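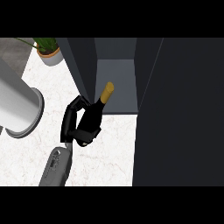
约Trí Nghiêm聊天这件事，从夏天拖到了十月。先是他搬办公室，后来是我出差，再后来他发消息说夹爪的对比快跑完了，不如等结果出来再见，“不然我会一边跟你说话一边看进度条，对你不礼貌”。于是我等到了十月，坐火车过去，下午三点多走进他在Sarnum的那间屋子。桌上给我留了一杯茶，杯子旁边放着一只手掌大小的黑色指节，是从旧样机上拆下来的，他拿它压纸。

Sarnum做的是家用机械臂的抓取软件，人不多，Trí负责的小组更小，整天琢磨的就是末端该装什么、装上去以后怎么让它听话。他说话慢，喜欢从很远的地方讲起。我问他今年为什么花这么大力气比夹爪，他先讲了十分钟他母亲家的橱柜。

“她那个柜子是我小时候就有的，门往外开，开到一半就会碰到冰箱。”他拿手比划那个角度，“所以家里每个人都学会了侧着身子放东西，瓶子要斜着送进去，进去了再扶正。没有谁教过，大家就是会。后来我做机械臂，第一次让它往柜子里放瓶子，它直直地往里捅，瓶底磕在隔板的边上，声音很响。我当时就想到我妈那个柜子。”

这个动作后来成了小组里的标准题目：从地面附近拿起一只酒瓶，送进开着的柜格，放稳，松手，退出来。他们管它叫“放瓶子”，写在报告里也是这三个字。听起来简单，可是做抓取的人大多知道，瓶子很会为难人。瓶身又圆又滑，肩部往里收，重心靠下，稍微歪一点，手指就只剩两条线和它接触。柜格前面还有一道边，旁边有门板，手腕转得太大会碰到，转得太小瓶子又进不去。

参加比较的有两种夹爪。一种是组里用了很久的平行两指夹爪，自己改过指垫；另一种是Traneck的多关节手指，黑色的，每根手指能弯，合拢的时候会顺着物体的形状包上去。控制器也换了，以前用的是自己写的一套，今年改用Wiretti，主要是看中它处理接触力的方式。场景用的是Koutsoukos的室内场景库，地面、柜子、盆栽都是现成的，拖进来就能用。

“我先声明，我原来是站在两指那边的。”Trí说到这里往椅背上一靠，看起来挺享受这个坦白，“我喜欢两指。它只有一个自由度，开，合，出了问题你马上知道是哪里的问题。多关节手指好看，演示的时候大家都会凑过来，可是演示结束以后留下来修它的人是我。所以我对Traneck那个手一开始是很有戒心的，我跟组里说，我们给它一个公平的机会，心里想的是让它公平地输。”

结果没有照他的意思来。仿真里每种夹爪跑2000轮，瓶子的起始位置和柜门打开的角度每一轮都随机换。单看“拿起来”这一步，两种夹爪几乎分不出高下，两指甚至还略好一点，动作也快。差别出在后面：瓶子离开地面之后手臂要转一个弯，把瓶口朝柜格里倾过去，两指夹着的瓶子在这个时候会绕着接触点慢慢地转，像钟摆一样，转到柜子跟前，姿态已经不是规划时的那个姿态了。

“你知道最气人的是什么吗？”他问我，然后没等我回答，“最气人的是它没有掉。如果掉了，记一次失败，干干净净。它没有掉，它就那么歪着，很有信心地往柜子里送，然后瓶底蹭到门沿，或者瓶盖顶到上面。我们的日志里一开始把这种都记成‘放置失败’，看了很久才把它归到‘抓取’那一栏去。病根在手上，发作在柜子那里。”

为了把这件事弄明白，他们看了很多失败的回放。硬盘里攒下来的失败片段多达3475段，从各种视角录的。Trí最爱看的是手腕后面往前看的那个角度，因为能看到手指和瓶肩之间的关系。他说有几天他回到家，闭上眼睛就是大理石地面和那只瓶子，太太问他晚上想不想喝一点，他说不想，谢谢，今天看够瓶子了。

我请他讲讲多关节手指到底好在哪里，他站起来，把压纸的那截指节拿到手里，又从窗台上取了一只空水瓶，给我演示。演示了两遍，第二遍水瓶滚到桌子底下去了，我们一起弯腰找了一会儿。

“你看它的指节，一节先碰到瓶身，停住，后面那一节还会继续往里弯，弯到也碰到为止。”他坐回去，气还有点喘，“这样瓶子旁边就有好几个地方被托着，歪不动。尤其是有一根手指会弯成钩子的样子，搭在瓶颈和瓶肩那一段，正好管住它不往前倒。我们没有给它编这个动作，就是几何形状凑巧，瓶子肩膀那个弧度和它弯起来的弧度挺合得来。换成方盒子，这个好处就没有了，这一点我要说清楚，免得Traneck的朋友们拿我的话去印宣传页。”

他确实说得很清楚，后面还补了好几条。多关节手指体积大，包住瓶子的时候手背朝外鼓出一块，进柜格的时候要给它留地方。最开始那版规划器把夹爪当成一个和两指差不多大的盒子，于是仿真里手背屡屡碰到柜子侧板。后来组里换成按关节实时计算外形，碰撞少了，规划的时间却长了，手臂会在柜子前面停顿一下，像是在想事情。

“我倒是不讨厌它停一下。”Trí笑着说，“我妈放瓶子的时候也停一下。可是产品那边的同事讨厌，他们觉得用户会以为机器死机了。这个我们还在吵，吵得很友好，吵完一起吃饭。”

松手也是个麻烦。两指松手，往两边一让就完了。多关节手指松手的时候每一节都要退，退的次序不对，最后离开的那一节会把瓶子往外勾一下，刚放好的瓶子就跟着手出来了。Wiretti在这里帮了大忙，它可以给每个关节单独设一个力的上限，退的时候哪一节感觉到阻力，就让别的关节先走。Trí说他们调这一段参数调了差不多一整个八月，调到后来组里的人看到瓶子晃一晃又站住，会一起松一口气，声音大得隔壁都听得见。

“Wiretti的文档写得不好，这个也请你写进去。”他很认真地看着我的本子，“东西是好东西，文档真的不好。有一个参数叫柔顺系数，文档里说调大会更柔顺，我们调大了，手变得硬邦邦的。去问他们，他们回信很客气，说是的，那一页写反了。我后来养成了习惯，每一个参数都先在仿真里往两头推一推，看看手有什么反应，再信文档。”

我问起仿真可信不可信，这是我每次碰到做仿真的人都会问的，估计他也被问烦了，不过他还是很有耐心，先给我续了茶。他说仿真里的瓶子有一个毛病，表面太均匀。真的酒瓶有标签，有时候标签的边翘起来一点，指垫压在玻璃上和压在纸上，手感差很多；从冰箱里拿出来的瓶子又是另外一回事。场景库给的瓶子是一整块深色的玻璃，摩擦系数一个数管到底。他们后来自己动手，每一轮把摩擦系数抖一抖，又在瓶身中间加了一圈属性不同的带子，当作标签。

“加了带子以后，两指的成绩往下掉，多关节手指的成绩基本没动。我看到这个曲线的时候是晚上，屋里就我一个人，我坐在那儿想，好吧，你赢了这一局。”

真机上也做了一遍，规模小得多，两种夹爪合起来做了700次。柜子是从家具店买的，门板颜色深，相机看它看得很吃力，深度图上常常是一片空洞。Trí讲到这一段的时候，话题一下子拐到相机上去了，我也没有拦他，他讲得实在有兴致。原来深色的柜子和深色的瓶子放在一起，再加上黑色的手指，三样东西在腕部相机里糊成一团，识别模型会把手指的一部分当成瓶子，于是估出来的瓶子比真的胖一圈。他们试过在指节上贴浅色的小圆点，有用，可是贴纸用不了多久就磨掉了。后来改成由关节角度推算手指应该在画面的什么位置，把那一块先遮掉，再去找瓶子。

“说起来这个办法很土，先把自己的手从画面里抠掉。”他说，“可是人不也是这样的吗，你拿杯子的时候又不会看见自己的手就吓一跳。瓶盖反而帮了我们，浅色的、金色的瓶盖很好认，有瓶盖在，瓶子朝哪边歪一下子就知道了。我们有一个同事因此专门去买金色盖子的酒，报销的时候被财务问了好几个问题。”

真机的结果和仿真方向一致，幅度没有那么大。两指在真机上的表现比仿真里要好，他猜测是指垫的橡胶有一点黏，帮着抓住了瓶子，仿真里没有把这个算进去。多关节手指在真机上暴露了一个仿真里完全看不到的问题，就是热。手指里的小电机一直用力包着瓶子，时间长了会发烫，发烫以后保护程序会把力降下来。Traneck标的持续负载是2100克，满的酒瓶在这个范围里，拿一会儿没有问题，可是如果前面规划停顿得太久，手一直举着，后面就会吃紧。

“所以你看，停顿的问题又回来了。”他摊开手，“我本来以为停一下只是不好看，原来停一下还费手。现在我站到产品同事那一边去了，下次开会我准备向他们道歉，然后请他们允许我继续用多关节手指。”

那么两指夹爪会退休吗？我问这个的时候，他看了一眼架子，架子上并排放着几副旧的两指夹爪，有一副上面还缠着胶带。他说不会，绝对不会。拿扁的东西，盘子、书、药盒，两指又快又稳，多关节手指去拿一张薄盘子，那个样子他形容为“穿着棉手套捡硬币”。小组现在想的是能不能让机械臂自己换手，腕部做一个快换接头，两种夹爪挂在旁边，要哪个拿哪个。这件事情的难处又在控制器上，每换一次手，Wiretti要重新认一遍负载和惯量，目前这个过程慢得让人着急，他说足够他走到走廊尽头接一杯水再走回来。

我们后来还聊了一些和夹爪没有关系的事。他说他小时候在河边长大，叔叔修船，修船的人有一个本事，手伸进看不见的地方，凭手感就知道螺丝拧到头没有。他一直想让机械臂也有一点这样的本事，哪怕很少一点。眼下多关节手指上只有关节里的力传感器，指尖还是“聋的”，这是他的原话。明年想试一试带触觉的指尖，有两家供应商寄了样品，盒子就在门边，他还没舍得拆，怕一拆开今年的报告就写不完了。

“你如果问我放瓶子这道题做完没有，我会说没有。”快五点的时候他送我下楼，在楼梯上又开始讲，“现在柜格是空的，地方很宽敞。下一步格子里要先放上别的瓶子，手进去的时候不能碰倒邻居。多关节手指那么胖，到了那个时候说不定又是两指好。我都已经准备好再改一次主意了。”

我说那到时候我再来一趟。他说好，来之前打个电话，他先把那只空水瓶换成结实一点的，上回滚到桌子底下那只，我们找出来的时候已经被椅子轮子压扁了一角。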